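Washing a big tub of toy bricks

I finally washed the whole brick tub and wow, what a difference! Fill the sink with lukewarm water (never over 104°F), add a squirt of dish soap and swish everything with your hands. Leave it for 17 minutes — longer if there's old juice involved. Keep stickered and electric pieces out and wipe those with a damp cloth.

Rinse in a colander, in small batches.

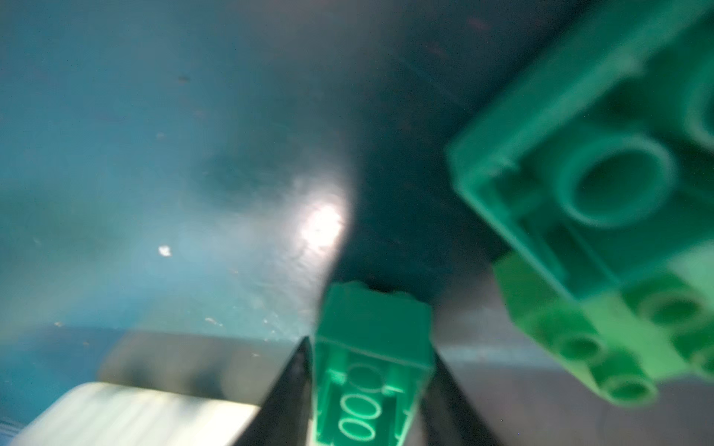 Drying is the slow part, so spread everything on a bath towel, hollow side down, and run a fan over it overnight. An old soft toothbrush is great for corners!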